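Home | News | Minutes | Events | Forum | Contact

Brotport Games Expo – Planning Meeting, June

Present: Nahuel Saavedra (chair), Kastriot Dervishi (minutes), floor operations, ticketing, indie programme, two exhibitor reps
Apologies: tournament desk

Meeting opened 6:35 pm.

1. Previous minutes
Accepted with one correction. Item 4 should read "demo units", not "demo booths".

2. Hall layout
Floor plan revision C was tabled. The main hall is rated for 2,654 persons including exhibitors and staff. Ticketing proposed capping day passes at 2,000 per session, with the balance held for exhibitor badges, press and crew. Floor operations asked whether the cap applies per session or per day. Confirmed per session, with the hall cleared between the morning and afternoon sessions.

Aisle width on the north side is still under the venue minimum where the Skukolberg stand meets the retro area. Skukolberg has been asked to turn its stand 90 degrees or give up the storage bay at the rear. Reply outstanding.
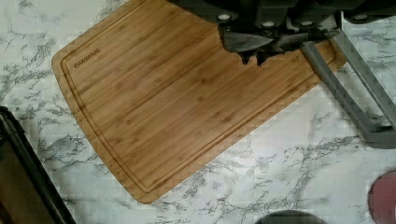 Kastriot Dervishi queried whether a clearance of the hall between sessions could be done in the time allowed, given that last year's queue for the racing demos was still being worked through at closing. Floor operations will cut off demo queues 25 minutes before the end of each session and put the cut-off on the signage.

Moved that revision C be adopted subject to the north aisle. Carried.

3. Playable demos
Hiltance has confirmed 14 stations for its co-op title, all on the same build. The build is offline only and does not need the hall network. Save data resets after each play session – attendants do this manually from the pause menu.

Tejada has not confirmed whether its build will carry a final classification in time. Without one the stations go behind the age-checked partition, and the partition has to be ordered by the end of the month. Agreed to order it regardless. If Tejada clears, the space goes to the fighting game bracket.

Session length for all queued demos set at 15 minutes. One exhibitor rep asked for 20 for strategy titles. Not agreed, but exhibitors may run a booking sheet for longer sessions during the first hour.

4. Network and power
The wired network will be split into three segments: tournament, exhibitors, back office. No public wi-fi in the hall. Exhibitors needing downloads on site must lodge file sizes in advance, as day-one patches took up most of the line last year.

Power allocation is per stand, not per station. Stands over allocation will be metered and charged at the venue rate.

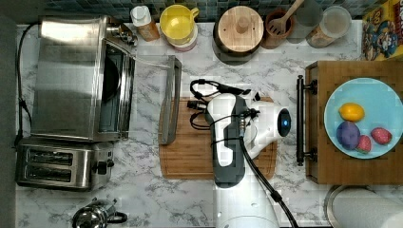

The exhibitor rep for the indie row objected that a per-stand allocation favours the large publishers, whose stands start with a higher base figure. The chair noted the objection and asked for a table of indie loads before a change is considered.

5. Indie programme
Submissions have closed. Judging builds to be locked on receipt, no replacement builds except for crashes on launch. Controller support is to be listed on each stand card.

6. Other business
Cosplay prop check moves to the east door. Lanyard colours unchanged.

Actions
– N. Saavedra: chase Skukolberg on the north aisle
– K. Dervishi: order partition, circulate power form
– Indie programme: table of loads per stand

Meeting closed 8:10 pm.

Comments (3)

pixelwombat
Is the 2,000 cap going to be shown on the ticket page while sales are open? Last year it just said "limited".

Marnie T
15 minutes is fine for most things but you won't get past the tutorial in a strategy game. Please keep the booking sheet open past the first hour.

dpad_left
Any word on the bracket size if the Tejada space frees up?

We use cookies to remember your settings and measure traffic. By continuing to use this site you agree to our cookie policy. Accept | Manage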